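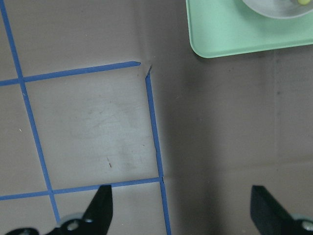

Quadrillage au ruban bleu sur plateau gris

Accueil | Archives | Fil précédent | Fil suivant | S'abonner

Objet : Re: [lichens-fr] Peltigera didactyla / extenuata, part de Brarnonar

Bonjour à tous,

Réponses dans l'ordre du message de Pádraig Kinsella, cité ci-dessous.

> J'ai repris la part 121 de l'herbier Mac an tSaoi, étiquetée
> P. didactyla, sol nu en bord de piste, Brarnonar. Lobes petits,
> concaves, soralies laminales arrondies, pas d'apothécies. Les rhizines
> me semblent trop ramifiées pour didactyla s. str. Réaction C
> douteuse sur les soralies. Faut-il corriger la détermination dans
> Edurent avant l'export d'avril, ou laisser en l'état ?
> P. Kinsella

1. Rhizines. Le caractère est utilisable à condition de l'observer en zone médiane du lobe. Près de la marge, les rhizines jeunes sont simples dans les deux taxons. Chez P. didactyla elles restent en général simples et assez bien individualisées ; chez P. extenuata elles deviennent floconneuses à très ramifiées, souvent confluentes. Sur la part 121, deux lobes sur ceux que j'ai pu retourner sans casse montrent nettement le second état. Les autres sont encroûtés de terre et je n'en tire rien.

2. Réaction C. Le test direct sur thalle est peu fiable : la coloration rose est faible et fugace, et de l'eau de Javel ouverte depuis plusieurs mois suffit à donner un faux négatif. Je procède par extraction : soralies raclées, acétone, dépôt sur papier filtre, évaporation, puis C frais. Lecture immédiate sous la loupe. Obtenu : rose net, disparu en quelques secondes. En CCM, l'acide gyrophorique et le gyrophorate de méthyle sont attendus chez extenuata, absents chez didactyla. Je n'ai pas fait de plaque, il reste trop peu de matériel sorédié pour que je m'y autorise sans l'accord de l'herbier.

3. Soralies. Rien à en tirer ici. Forme et position se recouvrent, et les lobes âgés peuvent les perdre dans les deux cas.

4. Saisie. Je propose « P. cf. extenuata », avec mention de la réaction C sur extrait et du nom d'origine en synonymie d'étiquette. Ne pas écraser la première détermination. Dans Edurent, le champ de révision accepte 100 caractères, espaces comprises ; au-delà il tronque sans prévenir. Mettre le détail dans les remarques.

Reste le matériel de Tellow, récolté sur mousses et non sur sol nu. Il est mélangé : un thalle jeune de P. rufescens, probablement, et des fragments sorédiés indéterminables. À séparer en sachets distincts avant toute saisie. Si quelqu'un a une récolte plus abondante de la même station, je suis preneur pour une CCM.

Cordialement,
M.

2 réponses | 0 partage

Contact de la liste | Haut de page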